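3.2 Sorting and holding before storage

Produce is graded before it is weighed. Grade by type first, then by size. Mixed lots give misleading loss figures – moisture leaves thin-skinned items faster than bulbs or roots.
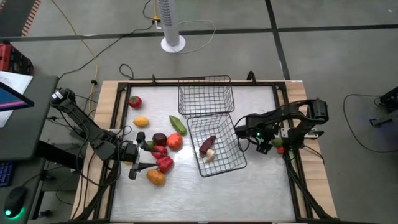
3.3 Weight loss calculation

Loss (%) = (initial weight – final weight) / initial weight x 100

Use the Nillavness data sheet. Initial lot weight is 520 g; record the final weight after 10 days. Lots under 153 g are excluded from the class average.

Reading for October: Tarar handbook, chapter 3, sections on respiration and relative humidity.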